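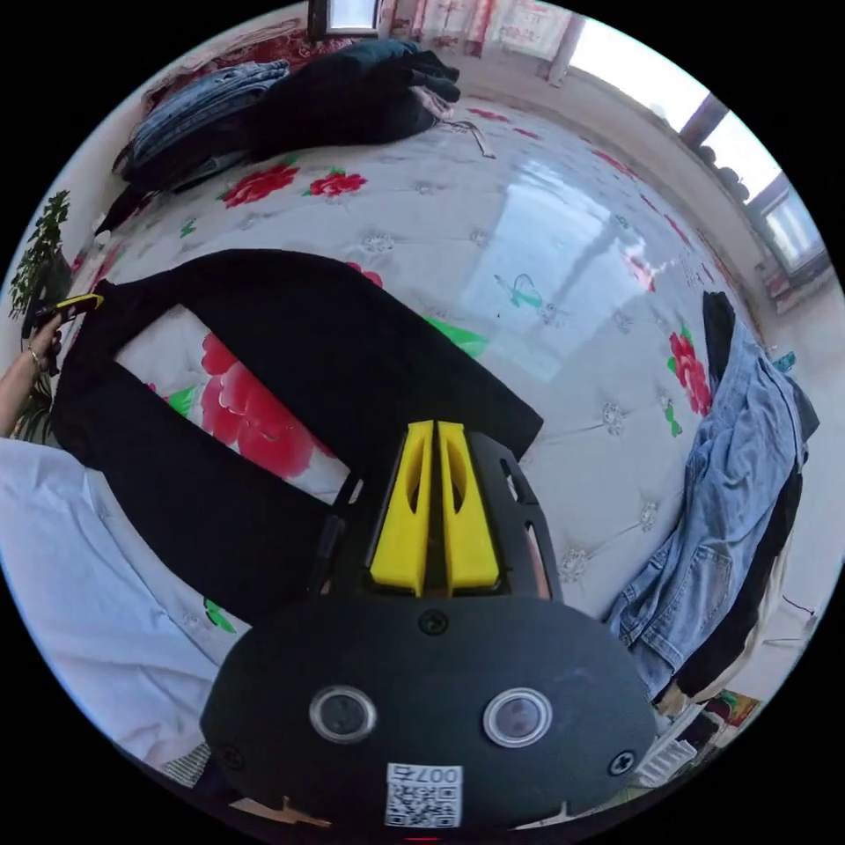 Black garment on the quilted bedspread, white with red flowers.

Prokau quilted bedspread, queen size
Reviewed Tuesday, April 4, 2023

I bought this bedspread in Wullumdale for $58, in the colour white with flowers. I have used it since September. It is warm enough for our autumn nights, but in winter I needed a second blanket. The stitching is still good after many washes. My complaint is the size: on my mattress it hangs short on one side. The Gillia one I had before was wider, but it faded quickly. I give 4 stars and I would buy it again in a bigger size.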